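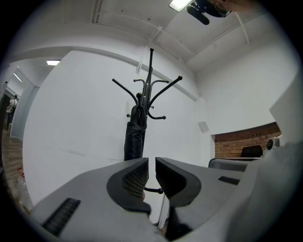
Front Hall Attendant, part-time evenings
Skakwood Playhouse

Skakwood Playhouse is looking for two people to work the front hall and coat check from October through April. Shifts start at 5:30 p.m. and end when the last guest has left, usually by 10:45. You would work 3 evenings a week, with one weekend matinee a month.

The job is mostly coats, umbrellas and bags. You hand out numbered tags, keep the hooks in order and give everything back quickly after the show. Before the doors open you also set out programs and check the restrooms.

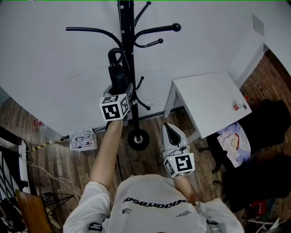 Lost items go in the log at the end of each shift, with the tag number if there is one. You will be on your feet most of the evening. Experience is not needed – we train new staff over two paid shifts. You must be 18 or older and able to lift 30 pounds.

Pay is hourly and tips are shared. Staff get two free tickets per production, and parking behind the building is free after 5 p.m.

To apply, send a short note and the evenings you can work to Front Hall Hiring, Skakwood Playhouse, Room 103, or drop it off at the box office. Please put job number 3742 on your note.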